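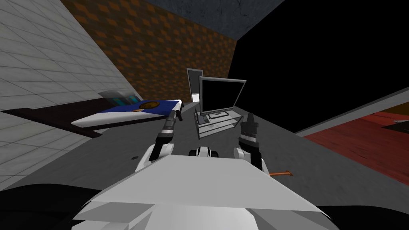
Does it count if I only sleep badly when my brother-in-law visits? asked one reader of our last call for participants, and the answer is yes, it counts, please apply, bring the dates.

The Nitora Sleep Diary is looking for 70 adults who are bad at sleeping and willing to write it down. We ran a smaller round in January with 33 people. They filled in 466 diary pages between them, and a fair number of those pages said only "no" in large letters. We learned a lot from the rest.

What we want to know is simple enough. People who sleep poorly are given a great deal of advice, most of it by people who sleep well. Cut out the coffee. Buy the pillow. Put the phone in another room and lie there wondering what it's doing. We would like to find out which of these tips people try, how long they stick with them, and when they give up and go eat cereal in the kitchen.

WHAT YOU WOULD DO

Keep a paper diary for 5 weeks. Each morning you write down when you went to bed, when you think you fell asleep, how often you woke up, and what you tried. It takes a few minutes. There is a box for remarks, and past participants have treated it as a place to review their neighbors' dogs. We read those too.

You would also come to our office in Clultau twice, once to pick up the diary and once to hand it in and talk it over. Parking is free but badly signed. Go past the dry cleaner and turn in where it looks like you shouldn't.

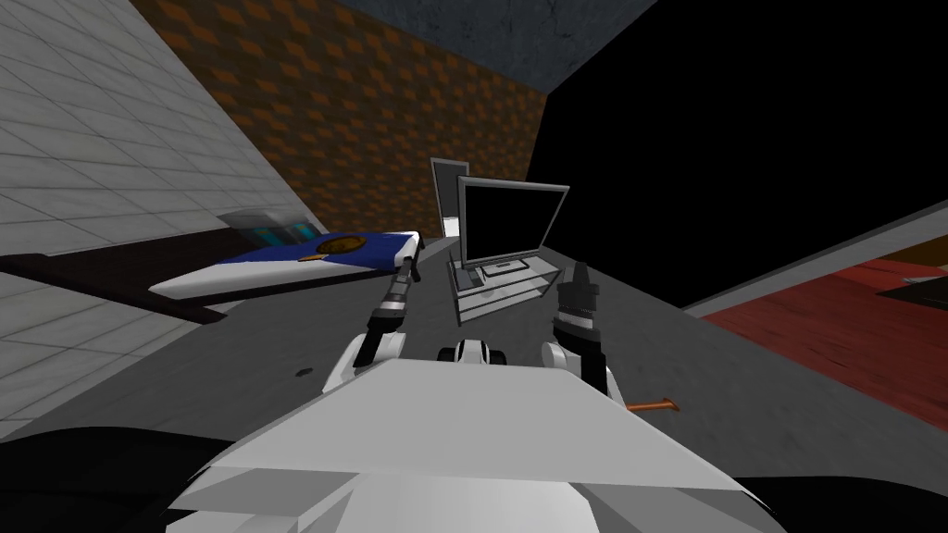
My handwriting at six in the morning is a medical event, wrote Cardoso after the first round, and could there please be bigger boxes. There are now bigger boxes. The pages have also been moved from a glued pad to a spiral binding, so the diary will lie flat on a nightstand, and the scale from "rested" to "not rested" has gained a middle option for the people who kept writing "meh" in the margin.

WHO CAN APPLY

You should be 21 or older, live within an easy drive of Clultau, and have trouble sleeping on at least two nights in a normal week. You may share a bed, a room, or a wall with a snorer. Pets are fine.

We can't take people who work night shifts this time, as the diary's times don't suit them. A separate call will go out when we have written a better one. We also can't take anyone with a child under one year old. We know why you're awake.

If you take prescription sleep medicine you can still join. Keep following whatever your doctor told you, and don't change anything on our account. We don't give medical advice and wouldn't be much good at it. 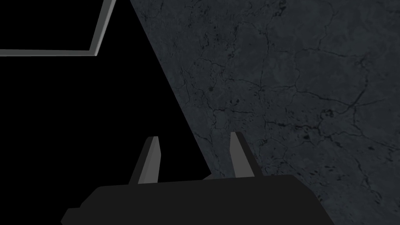

Computer-rendered view with a dark gray stone surface.

WHAT YOU GET

A gift card for $70 when the finished diary comes back, good at the Bakwood grocery. Missing a morning or two won't cost you the card. Making up a whole week in the parking lot might, and the pen color usually gives it away. You also get a copy of the results in plain English, and you keep the pen.
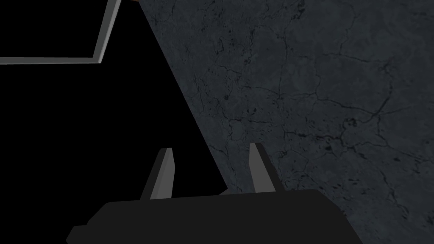 Nitora Sleep Diary
Participant Coordinator

To apply, write to us at the Clultau office or pick up a form at the front desk. Tell us your age, how many nights a week you sleep badly, and the best time to call. Please don't say "any time, I'm up." We got a lot of those in January and we are not calling at three.

Applications close August 18, 2022. You will hear from us either way, and if the places are full we'll ask if you want to go on the list for the next round.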